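Notes by Tomás Ó Conaill, updated in September after the second backdrop arrived.

# Putting up a printed bookshelf backdrop behind a table

A printed fabric backdrop takes up far less room than real shelves and can be put away when you need the wall back. It does need a bit of care when it goes up. These notes cover a light fabric sheet with a bookshelf printed on it, hung behind an ordinary table. Ours is the Flatell 3603, but the steps are the same for any cloth print of a similar weight.

## What you need

- the backdrop
- a rail or a length of batten to hang it from
- spring clips, enough for one every hand's width
- a steamer, or an iron and a clean cotton cloth
- a spirit level
- low-tack tape for the lower corners

## Unpack it flat

The sheet came by Fedex, folded into a packet about the size of a magazine, so expect sharp fold lines in both directions. Open it on a clean floor and check the print for marks before you do anything else. The seller may not take it back once it has been ironed.

Leave it lying flat overnight if you can. The small wrinkles drop out by themselves. The main folds won't.

## Take out the creases

1. Turn the sheet print side down.
2. Test the steamer on a bottom corner and let it cool. Check that the ink hasn't gone shiny.
3. Work from the middle to the edges, keeping the steamer moving.
4. If you only have an iron, use the lowest setting and keep the cotton cloth between the iron and the sheet.
5. Let the sheet cool before you lift it. Allow nearly 15 minutes for a large one.

A diagonal crease is harder to shift than a straight one. It usually means the sheet was pulled out of its packet by one corner. Steam it twice, then leave it until the sheet is hanging and the weight can help.

## Hang it and set the table

1. Fix the rail level. A bookshelf print has a lot of straight lines in it, and a small slope shows up quickly.
2. Clip the top edge from the centre outwards, pulling lightly between clips.
3. Check the upright dividers against something you know is vertical, such as a door frame.
4. Tape the lower corners last – just enough to stop them curling.
5. Bring the table up and put a few plain things on it, so you can judge the print with something in front of it.
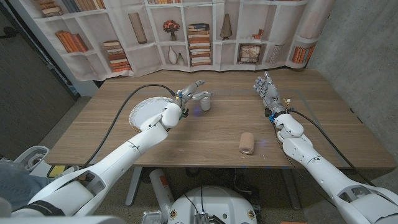
A white cup, a round plate with a ridged rim and a short tan roll, with the wood-grain table top under them.
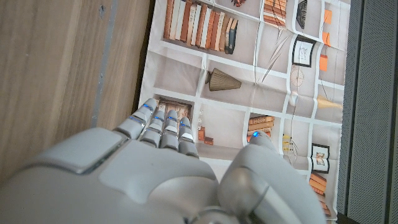
## Check the light

Stand a lamp to one side and look along the cloth. Side light brings out every fold, so this is the quickest way to find the ones you missed. Mark them with a scrap of tape and steam them where they hang. For normal use, move the lamp round to the front and the softer creases will mostly fade.

A pale print like this also reflects light back. If it looks washed out, turn the lamp down before you start moving the table.

## Putting it away

Roll the sheet round a cardboard tube with the print facing out. We use the tube from a Boiko blind, and a Zestwood floor sample tube also fits. Tie it loosely with 2 strips of cotton and store it lying down.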